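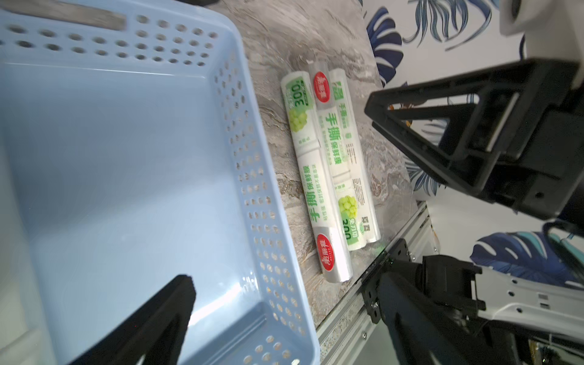

Station rules for the basket task, rev. after review

June 26, 2026. Lavville bench, two-arm cell.

Purpose of the entry: get the working rules for the cling film task into one place. Until now they were spread over the May notes, the Hauser handover sheet and a few messages. Where this entry and the May notes disagree, use this one.

Task definition. Two rolls of cling film on the countertop, one light blue perforated basket to the left of them. Rolls go into the basket one at a time. Basket is empty at start. A run is closed when both rolls are inside and both grippers have been withdrawn above the rim.

Start state

Rolls side by side, to the right of the basket, on a diagonal. The two sleeves carry nearly the same print and must not be told apart by color. Use the "300" mark: on one roll it is at the upper end, on the other it is upside down near the bottom end. Mixed orientation is allowed and should be logged as "mixed". Both the same way is also allowed, logged as "same". Leaving the field blank is not allowed. I found 67 blank entries in the last export and had to drop all of them from the orientation split.

Basket position is free within the taped zone on the setup drawing. Do not square it to the counter edge by habit. The May set has too little variation there.

Wrist view check

Before the first run of a session, open the wrist view and confirm:

- basket interior visible, including part of the bottom
- both rolls visible over their full length
- at least one fingertip in view

If a roll is only partly in view, move the arm to the ready pose again before touching the roll. Adjusting the object to suit the camera was common practice in May and it biased the start positions.

Blur on near objects is acceptable. Blur on the rolls is a reject.

Contact rules

1. No finger contact with the basket side walls on entry. The holes are small, but a rubber tip pressed against them can drag the whole basket.
2. Tip may touch the basket bottom. Force limit is set in the Rulterov profile; do not override it from the pendant.
3. Release height: roll below the rim before the fingers open. A drop from above the rim counts as a fail even if the roll lands inside.
4. A roll that gets away along the counter is left alone until both arms are stopped and the enable switch is released. Then reset and start a new run. Do not catch it by hand.
5. One arm over the basket at a time.

Rule 3 is new. I-seul Moon asked for it during the review, and I agree after going through the labels: 45 runs marked "success" were drops from height. Relabeled today.

Film condition

Loose film ends are a problem for the fingertips. Check the end of each roll before the session and tape it down if it has lifted. Replace a roll when the sleeve is torn or the core is out of round. Grostora still has us down for the same item, so no change to the object list.

Counts after cleanup

Runs in export: 1,811
Runs kept: 1,049

The difference is larger than I wanted. Most of it is missing reset confirmations, the rest is the blank orientation fields and wrist view rejects. The relabeled drops stay in the kept set as fails.

Open items

- Bracket bolts on the extrusion along the counter edge: add to the session start checklist, witness marks on each. Currently only checked after a collision stop.
- Cable slack on the right side. Need a written minimum for the full reach pose. I-seul has the measurements.
- Make the orientation field mandatory in the logging form.
- Decide whether "same" needs two values, 300 end up and 300 end down. I lean toward yes.
- Hauser sheet still says release "at or above rim". Send them the corrected line.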